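An afternoon at the Belthorpe open workshop

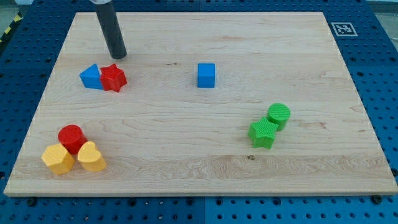

Blocks on the maple board at the arm bench, Belthorpe workshop.

The Belthorpe workshop opens its doors to visitors once a year, in August, and I finally made the trip. It is a shared space in the back half of an old seed warehouse. Members pay by the month for a key and a shelf, and most of them are there in the evenings. I got there at 2 in the afternoon, when the big doors were open and the table saw was turned off for the day so people could hear each other.

The front room is wood and metal. There were lathes, a drill press with a hand-lettered sign telling you to ask first, and a rack of offcuts you can take for nothing. I spent less time there than I should have, since I had come for the robot arm.

The arm is a member project called Wendora. It has been going for 13 months and is on its second set of motors. The first set came out of a pair of scrapped copiers and overheated whenever the arm was held straight out. The present ones were bought new, and they are by far the most expensive thing in the build. Everything else is aluminum tube, printed brackets and a control board that one of the group laid out at home.

The bench is worth a look by itself. The top is blue pegboard with rows of holes, so a fixture can be bolted down, moved, and put back where it was. There is yellow and black tape at the edge. On top of the pegboard lies a plain maple board, and that is where the arm does its work. I was told they tried working straight on the pegboard at first and small parts kept catching in the holes.

The tool on the end is a long dark cylinder with a flat tip and a metal collar at the top. It pushes. A gripper with jaws is planned, but the group wanted to get the positioning right before adding more moving parts. The task is sorting colored blocks into groups by sliding them over the wood. The shapes include stars, cylinders, a heart, a hexagon, a cube and a triangle, in red, blue, green and yellow.

I had expected the round ones to be the hard ones. According to the member running the bench, it is the stars. If the tip lands between two points the block goes straight, and if it lands on a point the block spins and has to be lined up again. The heart has the same trouble on its rounded side. For now the software (they call it Corrigan, after a street) backs off and tries a second spot when a block turns too far.

A small square marker with a black-and-white pattern lies on the pegboard past a far corner of the board. It gives the software a fixed point to measure from. Before they had it, somebody leaning on the bench could throw off a whole evening of work.

I watched for the better part of an hour. The arm is slow. It lowers, pushes a short way, lifts, waits, and goes again. A few visitors got bored and left for the lathes – I was happy to stay. The joints make a dry clicking sound that the group says is the belts and plans to fix with wider pulleys.

Costs came up, as they do. The group keeps a notebook of every purchase and let me page through it. Screws and connectors add up to more than I would have guessed. If you are thinking of building an arm at home, they suggest buying the power supply first and getting one bigger than you need. They also suggest making a single joint and running it for a month before cutting metal for the rest.

A second build, Ivlow, was on the next bench with its covers off. It is meant to be a rail that carries trays between benches. It was not running, and the wiring was still held together with clips.

Parking is along the side street and fills up early. There are 9 steps at the front and a ramp at the loading door, so use the loading door if you are bringing a cart. Coffee is in the front room and you pay into a can. The doors closed at 6, and the members were already sweeping around the lathes when I left.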